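Killholm's dance band archive opens its doors, and its drawers, this August

I've been waiting a long time to write this one, so forgive me if I go on a bit. From August, anyone who fancies it can come and leaf through the Vidmar Collection: 2258 pieces of sheet music, part books, dance cards and posters from the ballrooms and seaside pavilions of our stretch of coast. It's free, you don't need a letter from a university, and yes, you can bring your gran.
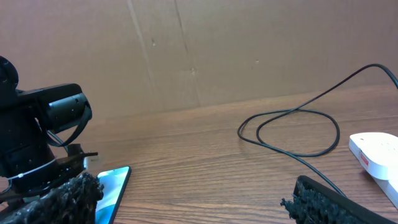 Wooden tabletop with a cardboard backdrop.

The collection came to us in 11 tea chests, most of them labelled wrongly. I opened the one marked "hymns" and found foxtrots all the way down! My colleague Matvii Pavliuk has spent two winters putting the band parts back with the right tunes, which is slow going when the second trumpet has been filed under "Misc" and the drummer has written his shopping on the back of a waltz.

My own favourites are the dance cards. They're tiny, and some still have their pencils on a bit of string, and you can follow one very determined person called "Mr H." through a whole season of them. If anybody knows who he was, please get in touch.

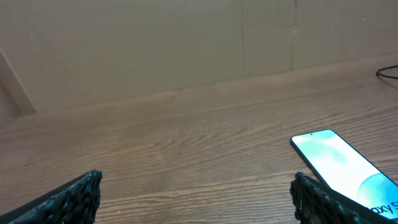

The grain of the wooden table.

We've also got a new printed catalogue, written by Halfdan Ladefoged and published by Nosora. It lists every item with its title, composer (where we know it), publisher and condition, and there's a long chapter on the house bands that I read in one sitting with a pot of tea going cold beside me. "I wanted people to be able to find the tune their parents met to," Halfdan told me, and he's put in an index of first lines for just that. The first print run is 699 copies, and I've already bought three.
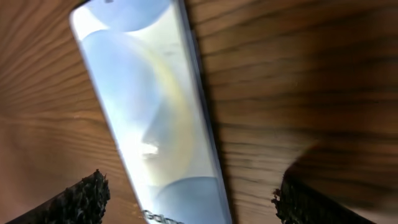

If you can't get to Killholm, the catalogue is going online as well. Latuteck built the search pages for us and were very patient about my changing my mind over the spelling of "quickstep". You can search by tune, band or venue, and we're adding scans as we go, beginning with the posters. There should be 4000 pages up by the time we've finished the band parts. 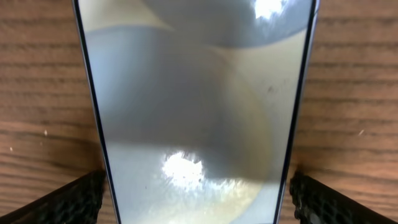 A phone face-up on the table.

The reading room opens at 10 in the morning and shuts at 4, with a break for lunch. Pencils only, please, and leave big bags at the desk. There's a piano in the corner, tuned last month, and you're very welcome to try things out on it as long as the other readers don't mind (so far they've mostly sung along).

Review copies of the catalogue and interviews with Halfdan or Matvii can be arranged through the Killholm press desk. Ask for the Vidmar Collection and you'll get me.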